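Tag der offenen Tür im Wohnheim Kerkstead

Eigentlich wollte ich am Dienstag, 26. September 2023, nur kurz vorbeischauen, und dann bin ich doch den halben Tag geblieben! Kerkstead ist ein Wohnhaus für Studierende und Leute, die nur ein Semester oder ein Praktikum lang in der Stadt sind. 300 Zimmer, ein Innenhof mit Birnbäumen, und einmal im Jahr darf jeder rein, der neugierig ist (also ich).

Am Eingang bekam man einen Zettel mit dem Hausplan, den ich prompt falsch herum gehalten habe. So bin ich erst im Fahrradkeller gelandet und dann, mit etwas Verspätung, bei der Führung von Behrouz Shojaei. Er wohnt selbst im Haus und kennt wirklich jede Ecke. Los ging es im Erdgeschoss bei den Räumen, die sich alle teilen.

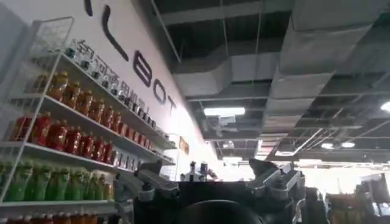
Mich hat vor allem interessiert, wie man hier so wohnt, denn mein Neffe sucht ja gerade ein Zimmer. Das Musterzimmer im zweiten Stock ist klein, klar, aber das Fenster geht fast bis zum Boden und man schaut direkt in die Birnbäume. Bett, Schreibtisch, ein Regal bis unter die Decke. Die Küche teilt man sich mit dem ganzen Flur, und dort roch es so gut nach Zwiebeln und Kreuzkümmel, dass die halbe Gruppe stehen geblieben ist. Zwei Bewohnerinnen haben uns Linsensuppe angeboten – ich habe zweimal genommen.

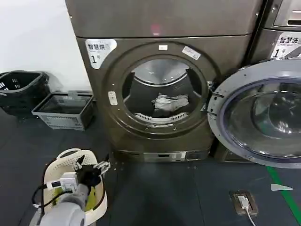 Ein großes Thema im Rundgang war der Alltag mit so vielen Sprachen unter einem Dach. Viele kommen für ein Austauschjahr, die Aushänge an den Flurtüren sind oft mehrsprachig, und in der Küche klebt auf den Gewürzdosen ein einziges Durcheinander. Sogar der Trockner ist auf Chinesisch beschriftet, »智慧烘« steht oben links drauf und darunter eine große 1 mit dem Zeichen »号«. Ich kann ja kein Wort Chinesisch, aber die Eins habe ich erkannt! Eine Frau aus der Gruppe hat sich die Zeichen gleich ins Notizbuch gemalt.

Danach Kaffeepause im Hof. Den Kuchen gab es von Babaei, der Bäckerei gegenüber, und der Mohnstreusel war schon weg, als ich drankam. Schade.
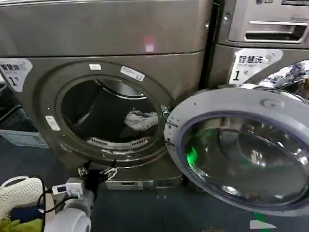 Im Gemeinschaftsraum gab es zum Schluss noch einen kleinen Vortrag über die Geschichte des Hauses. Früher war hier eine Knopffabrik, man sieht noch die alten Eisensäulen. Ein paar Knöpfe liegen in einer Vitrine neben der Treppe, darunter ganz winzige aus Perlmutt, für Kinderhemden. Da stand ich bestimmt zehn Minuten.

Zurück bin ich mit der 62 gefahren, die hält fast vor der Tür. Die Anmeldebögen für meinen Neffen habe ich in der Tasche, und nächstes Jahr gehe ich zuerst zum Kuchen.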